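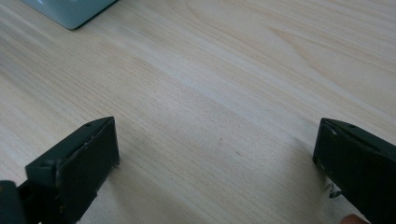 The lines in a wooden tabletop are called the grain.

Why does wood have stripes?

Next time you are sitting at a wooden table waiting for your tea, have a good close look at it. You will probably find lots of thin lines, some nearly straight and some bending round in loops, a bit like the lines on a map that show you where the hills are. Every one of those lines was made by a tree while it was growing, and if you know how to read them they will tell you quite a lot!

A tree gets taller, as you know, but it also gets fatter. Just under the bark there is a very thin layer that makes new wood, and in places with a proper winter it is busiest in spring. From April onwards the tree is thirsty and in a hurry, so the wood it makes then is often pale and light. By late summer it has slowed down, and the wood comes out darker and more tightly packed. Then winter arrives and the tree has a good long rest. One pale band and one dark band together make one year, and we call that a growth ring.

If you find a tree stump in the park, you can count the rings from the middle outwards. A stump with 55 rings grew for 55 years, so it may well be older than your teacher (do ask politely before you check). Some bristlecone pines in America are more than 4000 years old, and scientists can count their rings without cutting them down. They use a hollow drill to take out a sample as thin as a pencil.

So if the rings are round, why are the lines on a table long? It all depends on how the log was cut. Think of a carrot. Slice it across and you get circles, but slice it from top to tip and you get long stripes instead. Planks are cut the long way. A tree is never perfectly straight or perfectly round, so the saw goes through some rings at a slant, and that is where you get those lovely arches and pointy shapes that look like flames.

Try it yourself

You will need some modelling clay in two colours. Roll one colour into a sausage, wrap it in a flat sheet of the other, and keep swapping colours until you have 6 layers. Pop it in the fridge for 15 minutes so that it firms up. Now ask a grown-up to help you cut it in half along its length, a little to one side of the middle and slightly on a slant. Open it up and look at the pattern inside. Squash the other half gently before you slice it, and see how the stripes change.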